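Couverts réutilisables pour une vente de plats à emporter : obligation ou argument commercial ?

Rubrique : Vie pratique > Restauration, petites activités

Bonjour à tous,

Je prépare des plats chez moi (cuisine déclarée, formation hygiène faite en janvier) et je les vends le vendredi soir sur la petite place de Draltdale. Jusqu'ici je mettais dans chaque sac une cuillère en plastique et une paire de baguettes. Un démarcheur de chez Didow m'explique que tout cela va me valoir des ennuis et qu'il me faut absolument son « pack couverts responsables », à 20 euros par mois, engagement d'un an. D'après lui le bambou est « neutre », le plastique épais est « réutilisable donc autorisé » et le bois ordinaire serait « en voie d'interdiction ».

J'ai du mal à avaler ça. Est-ce que quelqu'un a déjà regardé les textes, ou au moins essayé plusieurs sortes de couverts assez longtemps pour avoir un avis ? Je précise que je fais surtout du riz, des nouilles et des soupes, donc la fourchette seule ne suffit pas.

Merci d'avance.
khamphan_cuisine, posté le 14 février

Réponse de Usbridge_bis

Méfiance dès qu'un vendeur vous parle de loi. Le sien dit « réutilisable » parce que c'est imprimé sur le carton, et il s'arrête là. Une cuillère un peu plus épaisse que la précédente, vendue au même prix par sachets entiers, je veux bien qu'on me prouve que les gens la gardent. Chez moi elles finissent dans un tiroir, puis à la poubelle.

Ce que je sais : les couverts jetables en plastique sont interdits à la vente en France depuis plusieurs années, écouler un vieux stock n'est pas une excuse, et le mot sur l'emballage ne suffit pas à en faire autre chose. Pour le bois, je n'ai rien trouvé qui ressemble à une interdiction prochaine. Demandez au démarcheur la référence exacte de son texte, par écrit. Le mien n'a jamais rappelé.

Pour l'usage, j'ai fait le tri sur quatre critères et je vous livre mes conclusions, qui valent ce qu'elles valent.

1. Le prix réel
Divisez le prix du carton par le nombre de couverts et ajoutez la livraison. Sur les trois devis que j'ai demandés, le moins cher à l'affiche était le plus cher une fois livré.

2. La forme
Pour du riz, une cuillère. Pour des nouilles, des baguettes. Le couvert hybride, mi-cuillère mi-fourchette, est censé remplacer tout le monde ; avec des dents aussi courtes, je reste à convaincre dès qu'il y a un morceau de viande à piquer.

Cuillères blanches et baguettes en bois clair :
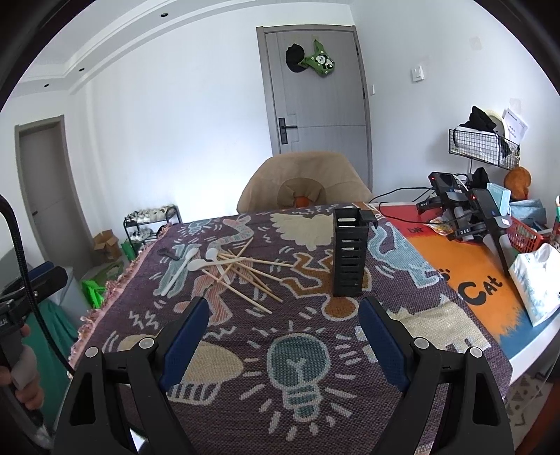
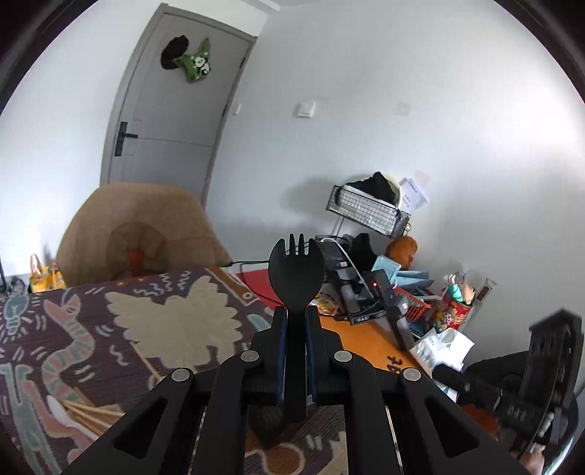 3. Le goût
Certains bois laissent une saveur de bâton de glace dans la soupe. Faites l'essai vous-même : trempez le couvert dans un bouillon chaud, attendez cinq minutes, goûtez. Les fiches des fournisseurs n'en parlent jamais.

4. Ce que devient le couvert
« Compostable » veut souvent dire compostable en installation industrielle. S'il n'y en a pas près de Draltdale, le mot ne vous sert à rien, et à vos clients non plus.

Au bout du compte je ne mets plus rien d'office. Je demande à la commande. Presque tous mes clients mangent chez eux et ils ont des couverts.

Réponse de mirabelle8

Moi j'ai pris le bambou et j'en suis contente, c'est joli et les clients font des compliments. Après, pour la loi je ne sais pas du tout. Il y a peut-être une aide de la mairie ?

Réponse de table_du_fond

D'accord avec Usbridge_bis sur le fond, un peu moins sur la demande à la commande. Sur un marché, les gens répondent oui à tout – des couverts, des serviettes, une deuxième sauce. J'ai mis les couverts à 8 centimes sur l'ardoise, et la question s'est réglée d'elle-même.

Sur le bambou « neutre », je voudrais bien voir le calcul. Il vient de loin, il est parfois collé à la résine, et personne chez les revendeurs n'a su me dire avec laquelle. Je ne dis pas que c'est mauvais, je dis que je n'en sais rien et eux non plus.

Quant à l'engagement d'un an, c'est non. Si vous avez signé quelque chose, relisez la clause de résiliation avant de discuter du reste, et appelez la direction départementale de la protection des populations pour la partie réglementaire. C'est gratuit, un peu long au téléphone, mais au moins ils n'ont rien à vous vendre.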